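Minutes, April meeting, notes by Niilo Kettunen

We started late and I missed the first few minutes, sorry! Main item was laundry - can Wultar sort a mixed pile yet? I said no, four of us said "nearly," and we went around on that for a while. 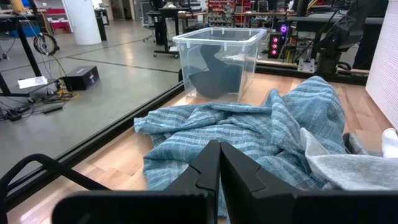
Striped blue cloth and grays on the table

Võ wants 100 more tries before we touch folding. Agreed. I still think towels are the hard part (they bunch up any old way), and shirts can wait. 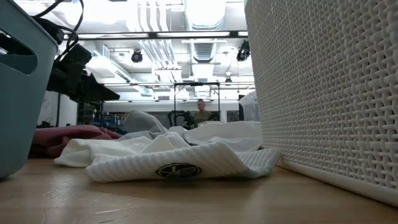
Futuler Home Chores Group

White towel between the two baskets, pink cloth beside it: we argued over whether pink goes with whites. No decision - I'll ask at home. Next meeting at 3, same room.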